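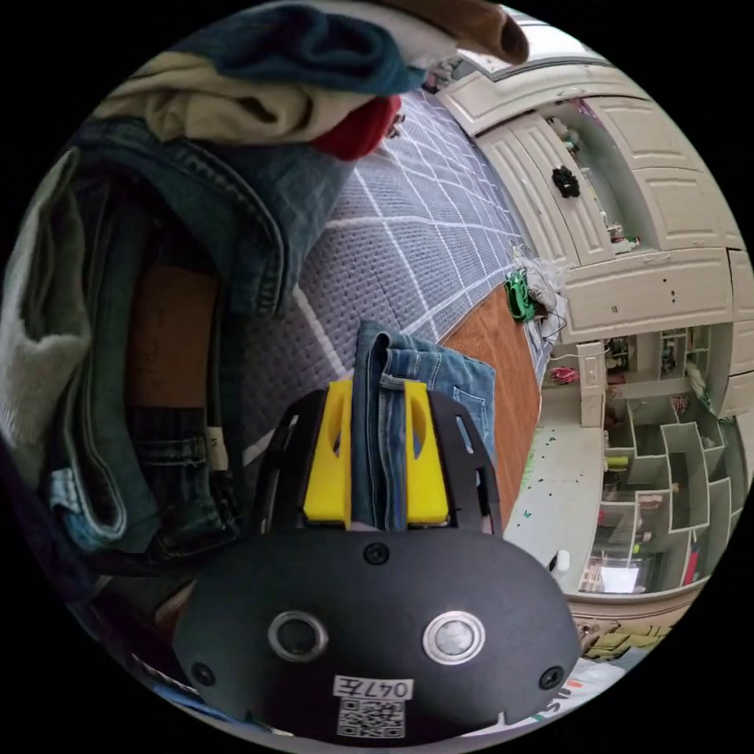

¿Cada cuánto hay que lavar unos vaqueros?

Cuando estén sucios o huelan. Para un uso normal de oficina o de calle, eso suele suponer una vez cada varias semanas. Si se trabaja con ellos en el campo, en una cocina o en un taller, bastante más a menudo.

La pregunta llega casi cada semana al mostrador de Bevirora y la hemos puesto la primera por eso. El resto de este boletín va de lo mismo: cómo lavar, secar, guardar y arreglar la tela vaquera para que dure, y qué se puede hacer con ella cuando ya no da más de sí.

El lavado

Del revés, con la cremallera subida y el botón abrochado. Agua fría o a 30 grados como mucho. El índigo tiñe el hilo por fuera y deja el centro casi blanco, de modo que cada roce se lleva algo de color, y en el tambor hay mucho roce. Conviene un programa corto y un centrifugado suave. Con el tambor a media carga se arrugan menos.

Detergente líquido, poca cantidad. El polvo a veces no se disuelve del todo en agua fría y deja rayas claras en los muslos, que se confunden con desgaste. Si aparecen, un segundo aclarado las quita. El suavizante sobra, y en los vaqueros con elastano es mejor no usarlo nunca, ya que con el tiempo la prenda deja de recuperar la forma y se queda floja en las rodillas.

Los vaqueros nuevos y oscuros van solos las primeras veces, o con otras prendas oscuras. También destiñen en seco: un sofá claro o un bolso de piel beige pueden acabar azules en una tarde. Esas manchas salen mal de la piel y conviene tratarlas el mismo día.

Sobre el vinagre: mucha gente lo echa para fijar el color. En el índigo no fija nada. Quita olores, eso sí, y no hace daño en una dosis pequeña. Meter los pantalones en el congelador tampoco limpia. El frío de un congelador doméstico deja vivas a buena parte de las bacterias, y la grasa se queda donde estaba.

El secado

A la sombra, colgados de la cintura y todavía del revés. La secadora encoge el algodón y castiga el elastano. Quien no tenga más remedio que usarla puede sacarlos cuando aún estén algo húmedos y terminar al aire. Antes de colgarlos, un par de tirones a lo largo de las costuras evita que la pernera se retuerza.

Para guardarlos sirve casi cualquier sistema. Doblados ocupan menos y no se marcan en la cintura, colgados se airean mejor. Si se doblan siempre por la misma línea, acaba apareciendo una raya clara en ella, así que se puede ir cambiando el pliegue.

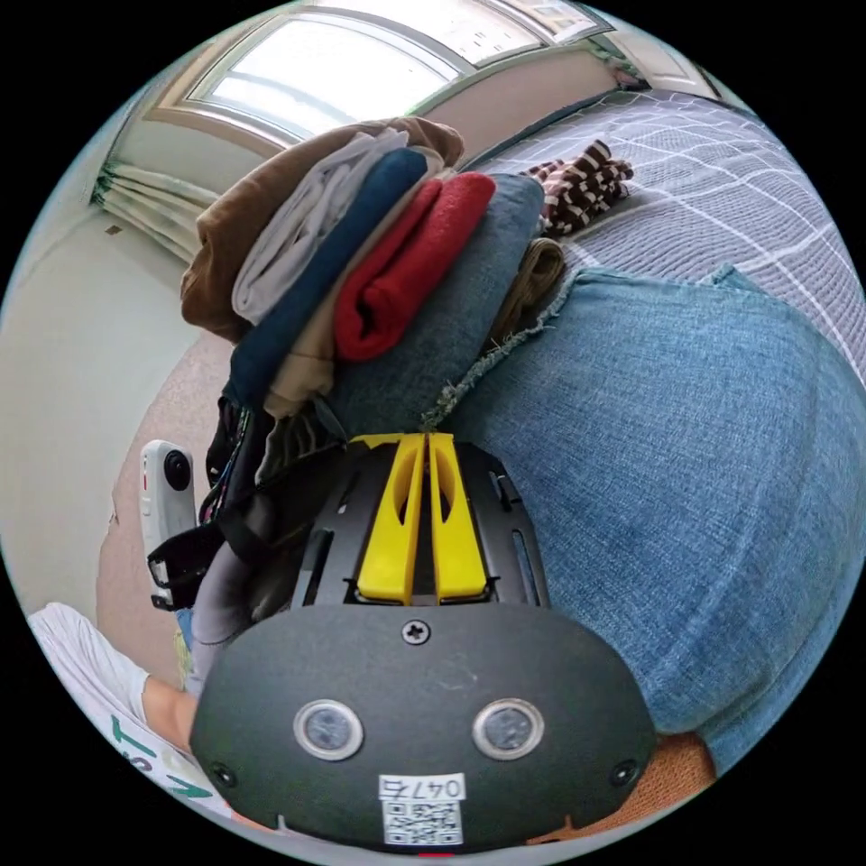
Foto: Negin Rezaei

Los arreglos

La entrepierna es lo primero que cede. Antes de romperse, la tela se aclara y se nota fina al tacto, y ese es el momento de traerla. Un refuerzo por dentro, cosido en zigzag con hilo del tono, se ve poco y aguanta bien. Cuando el agujero ya está abierto hay que poner una pieza mayor y el arreglo se nota más.

Los bolsillos traseros suelen fallar por las esquinas de arriba, sobre todo si se lleva ahí el móvil. Se descose el remate, se pone un trozo de tela por detrás y se vuelve a rematar. En los bolsillos delanteros lo que se rompe es el forro, y se cambia entero. Los botones metálicos de presión no se pueden coser y hay que sustituirlos con herramienta, pero es cosa de minutos.

Para los bajos, pedid el dobladillo original si os gusta el borde gastado de fábrica. Lleva más trabajo y cuesta 3 euros más que el normal. Traed los pantalones lavados una vez antes de cortar. Los de algodón puro pueden perder largo en el primer lavado, y lo cortado no se recupera.

Sepehr Hosseinzadeh, nuestro sastre, lleva desde septiembre un cuaderno con los arreglos de tela vaquera que entran. Entre las entrepiernas y los bajos suman 633, y todo lo demás queda muy lejos. Quiere seguir apuntando hasta el verano para saber qué hilos y qué colores merece la pena comprar en bobina grande - ahora mismo el azul grisáceo se agota siempre y del ocre sobra.

Lo que ya no se arregla

Si la tela se rasga al tirar con los dedos, no sostiene una costura nueva. Las perneras todavía suelen valer para parches, y los bolsillos enteros se pueden cortar y coser sobre un delantal o una bolsa. Recogemos vaqueros viejos limpios, de cualquier talla y marca, en el cajón de la entrada. No hace falta quitarles los botones ni las etiquetas.

El próximo taller de zurcido será el miércoles, 20 de noviembre de 2019, a las seis y media, en la sala Gevari. Hay que traer una prenda con un roto pequeño y tijeras propias. El hilo y las agujas los ponemos nosotros. Las inscripciones se hacen en el mostrador, y quien ya vino al anterior puede repetir si quedan sitios.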